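Visit Report: Household Skills Rooms, Ritstead

Members of the Cilville Home Furnishings Association visited the Ritstead site on 20th December. The site opened to outside groups in September and has since received over 1,466 visitors. Our party numbered 44.

Storage and Linen

The morning began in the linen room, where shelving from Baysal is tested for load and finish. Staff presented 113 storage items now under review and answered questions on shelf depth and labeling. Printed copies of the size chart may be requested from the association office.

Sorting and Table Work

The second room is given over to the sorting of fruit and small household goods. The work is done at a white table against a plain wall, with wicker baskets set out on top. Members who sell basketware took particular interest in the flared shape, which is close to that of the Hana line.

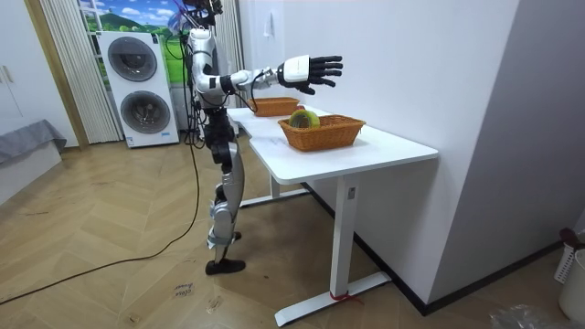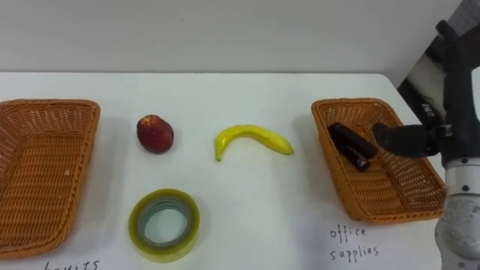
Woven baskets on the white tabletop in the sorting room.

Arrangements for the Next Visit

A second visit is planned for members who could not attend. Places are limited to 3 per firm, and requests should be made in writing.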